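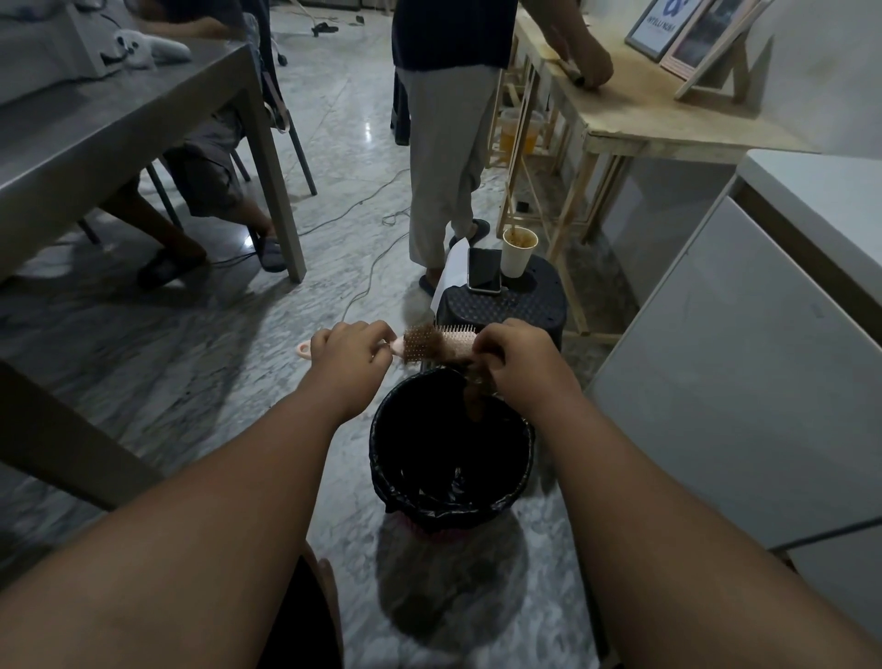 May update on the Parix build, for the Dandcombe small grants folks! The arm is up and moving, and we've spent $586 of the grant so far, mostly on motors and the new wrist joint. The hand work is what's eating my evenings. I'm writing out each household chore as tiny steps before I program it, and pulling hair out of a brush over the trash bin is a beast – one hand has to hold the handle steady while the other pinches and tugs. Parix can do the holding part fine. The tugging, not yet.

Out of 100 test grips last month it dropped 8, all with the old rubber fingertips. New ones are on order from Ersoy (three weeks, they say). Next up is rewiring the elbow, and I'd like to move the last of the travel money over to spare gears if that's okay with you.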